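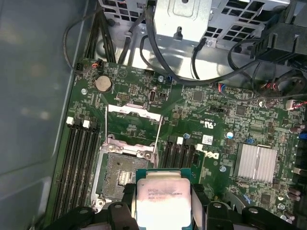

Processor over the open socket, load plate up, memory removed.

Momuva Workstation Refurbishing
Processor and Socket Inspection Checklist, Form 11
Bench copy with comments

Applies to: Dell desktop workstations with a single processor, opened for processor removal or replacement
Batch: Tultedance return, October
Unit: 73
Inspector: Santino Urrutia
Location: Lamptey building, second floor bench

Mark each line OK, Fix, Fail or N/A. A line marked Fix can be closed on the bench by the same inspector. A line marked Fail stops the work, and the unit goes on the hold shelf with a copy of this form taped to the side panel. Write comments in full sentences if the next person will need them. Initials are not needed on each line, only at the end.

Section A. Before the case is opened

A1. Unit number on the form matches the number on the case.
Result: OK

A2. Power cord unplugged from the wall and from the power supply.
Result: OK
Comment: Cord was still packed with the unit. It went to the cord bin.

A3. Power button held down for five seconds after the cord is out.
Result: OK

A4. Monitor, network and USB cables removed from the rear panel. No adapters left in the ports.
Result: Fix
Comment: One USB receiver left in the back, for a mouse or a keyboard. Bagged and labeled 73. Tultedance has asked for these back, so do not put them in the general drawer.

A5. Wrist strap on and clipped to bare metal.
Result: OK
Comment: The strap at the left end of the bench failed the morning test. I used the spare. The bad one is in the trash so it does not find its way back.

A6. Work surface stable, with nothing loose on it that can get under the case.
Result: OK

Section B. Case and interior

B1. Tower laid on its side with the board facing up.
Result: OK
Comment: Check that it does not rock before you lean on it. A few of this batch have lost a foot.

B2. Side panel off and stored where it will not be stepped on.
Result: OK
Comment: Panel is bent a little along one long edge. It still closes. Noted for the cosmetic grade, not a safety item.

B3. Drive cage secure, no sharp or bent metal where hands will go.
Result: OK
Comment: Edges on the inside of these cases are thin. Wear the cut gloves for cable work and take them off again for the processor.

B4. Power and data cables clear of the socket area.
Result: Fix
Comment: The power bundle was lying farther over the board than it should. Moved it back toward the drive cage. Nothing pinched, no bare wire.

B5. Blue release tabs and latches present and not cracked.
Result: OK
Comment: Work each one once. Do not force a stiff one. We have no spares until the next order.

B6. Power supply label present and readable.
Result: OK
Comment: Wattage copied to the parts sheet. The supply is never opened on this bench, whatever the fault. It is swapped as a whole.

B7. Dust removed before the socket is opened.
Result: OK
Comment: Low pressure air only. The vacuum stays off the board.

B8. Cooler removed and set down with the paste side up.
Result: OK
Comment: The screws were tight. Loosen them a little at a time in a cross pattern. If the cooler will not lift when all the screws are free, twist it gently first. Pulling straight up on a stuck cooler is how unit 94 got its bad socket.

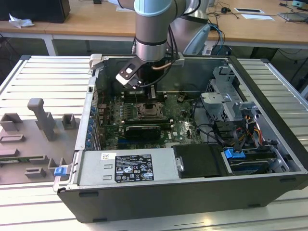

This page was last changed in October, 4:20 p.m.

Section C. Board

C1. Memory removed and placed in a labeled tray before any work at the socket.
Result: OK
Comment: The slots on both sides of the socket should be bare. Leave the white latches in the open position. Anyone who has knocked a latch off with a sleeve will know why this line was moved ahead of the socket lines.

C2. Memory slots free of dust, broken latches and foreign matter.
Result: OK
Comment: Looked down each slot with the flashlight. A bit of lint in the far slot, blown out.

C3. Coin cell seated in its holder, no white or green crust on the cell or the holder.
Result: OK
Comment: Cell tests low. Replace at final assembly and write the new date on the parts sheet. The clock will be wrong at first power-up and that is expected.

C4. Small headers near the board edge have their plugs fully seated.
Result: OK
Comment: Push down on the plug body with one finger. Do not tug the wires to test it.

C5. Capacitors near the socket flat on top, no leaks, none leaning.
Result: OK

C6. No scratches across board traces near the cooler screw holes.
Result: OK
Comment: Light rub marks around one hole, in the coating only. Looked at it under the magnifier. No copper showing.

C7. No loose screws under or on the board.
Result: Fix
Comment: Found a short black one under the cable bundle. It does not match anything in this case, so it may have come from an earlier repair. Placed in the odd screw jar.

Section D. Socket, empty

D1. Release lever moves freely and the load plate lifts all the way.
Result: OK
Comment: Hold the lever until it stops. It has some spring in it and will snap back on a fingertip.

D2. Load plate stands open without being held.
Result: OK

D3. Contact pins even when viewed from all four sides.
Result: OK
Comment: Turn the lamp low and look across the field. Bent pins show up as a break in the pattern. A bright patch may only be the light, so move the lamp and look again before writing anything down. If it stays put when the lamp moves, mark Fail and stop.

D4. No paste, lint, hair or fiber on the pins.
Result: OK
Comment: Do not wipe the pins with anything, including the lint-free cloth. Paste on the pins is a Fail and goes to the rework bench.

D5. Frame screws at the socket tight.
Result: OK
Comment: Snug by hand with the short driver. Do not lean on them.

D6. Nothing held or set down over the open socket except the processor being installed.
Result: OK
Comment: This covers tools, screws, cups, pens in shirt pockets and badge lanyards. Tuck the lanyard in or take it off. If the work has to stop, put the plastic cover on the socket first.

Section E. Processor, out of the socket

E1. Processor held by the edges only.
Result: OK

E2. Markings on the lid read and copied to the parts sheet.
Result: OK
Comment: The print is faint on these. Tilt it under the lamp. If a character cannot be read for certain, write a dash in its place and let the test station fill it in later.

E3. Pads on the underside clean, no burn marks or scratches.
Result: OK
Comment: One fingerprint near a corner. Cleaned with alcohol and left to dry before it went anywhere near the board.

E4. Green edge of the processor free of chips and cracks.
Result: OK

E5. Notches on the processor match the keys in the socket before it is lowered.
Result: OK
Comment: Lower it straight. It should drop in under its own weight. If it sits tilted, lift it out and start again, and never slide it sideways to find the spot.

E6. Load plate closed and lever locked without unusual force.
Result: OK
Comment: Some creaking is normal on these frames. Grinding is not.

Section F. Old thermal paste

F1. Processor checked for old paste before new paste is applied.
Result: Fix
Comment: What you are looking for is pale gray residue, sometimes with brown in it and darker toward the edges. A smeared lid counts as dirty even where the layer is thin. Clean the whole lid, corners included.

F2. Paste removed with alcohol and a lint-free cloth, wiping from the edge toward the middle.
Result: Fix, closed
Comment: Took several cloths. The dried part at the edges needed a minute of soaking. Do not scrape it with a metal tool. The plastic scraper is in the top drawer with the Zokosar paste.

F3. Load plate closed while the lid is being cleaned.
Result: OK
Comment: Keeps the cloth and the alcohol away from the pins. If the processor has to come out dirty, lay it on a folded cloth and clean it there.

F4. No residue on the socket frame, its screws or the board next to it.
Result: OK
Comment: Check around the screw heads. Paste hides there and ends up on your glove, then on everything else.

F5. Tools brought to the socket from the side are kept low and under control.
Result: OK
Comment: Keep the tip of the driver on the screw or away from the board, never resting in between. Magnetic tips are allowed at the frame but get wiped first.

F6. Used cloths in the closed metal can, not the paper bin.
Result: OK
Comment: The can was nearly full. Emptied at the end of the shift.
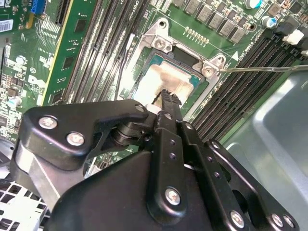 Section G. Closing up

G1. New Zokosar paste applied to the clean lid, one small dot in the center.
Result: OK
Comment: Check the date on the tube. The one in the drawer is good to the end of the year.

G2. Cooler screws tightened in a cross pattern.
Result: OK

G3. Cooler fan cable connected and clear of the blades.
Result: OK

G4. Memory put back in the slots it came from, latches closed.
Result: OK
Comment: Tray labels matched.

G5. Wrist strap off, cord in, first power-up with the side panel still off and hands out of the case.
Result: OK
Comment: Fan came up, clock error shown as expected, see C3. Memory total correct.

G6. Side panel on, unit number still readable.
Result: OK
Comment: Bent edge needs a push near the rear corner to catch.

Open items for this unit
Coin cell to be replaced, C3.
USB receiver to be returned to Tultedance with the batch, A4.
New wrist strap to be ordered for the left end of the bench, A5.

Overall result: Pass with open items
Inspector: Santino Urrutia
Finished: 3:45 p.m.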